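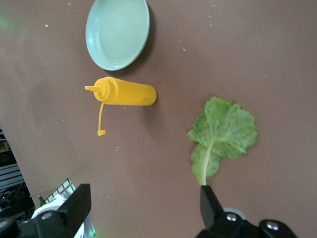 Plato verde claro y bote amarillo sobre la mesa.

Lectores electrónicos: la mayoría los usa de noche

La consultora Larholm ha publicado los resultados de su encuesta sobre lectores electrónicos, hecha a 1368 propietarios adultos de estos aparatos. El uso más habitual es la novela, seguida a bastante distancia por la prensa y los manuales de estudio. El 42 % lee sobre todo en la cama, y aproximadamente 400 encuestados dicen que también leen en el transporte público.

Henrike Lammers, responsable del estudio, destaca el poco interés por las funciones añadidas – el navegador y las notas compartidas apenas se abren después del primer mes. La duración de la batería y el peso siguen siendo lo que más se mira antes de comprar.

El préstamo de bibliotecas crece, aunque muchos usuarios se quejan de las listas de espera. Quienes compran libros prefieren hacerlo desde el ordenador y pasarlos luego al lector.

Larholm repetirá la encuesta en octubre, esta vez con preguntas sobre audiolibros. El informe completo, de 90 páginas, se puede pedir por correo a la consultora.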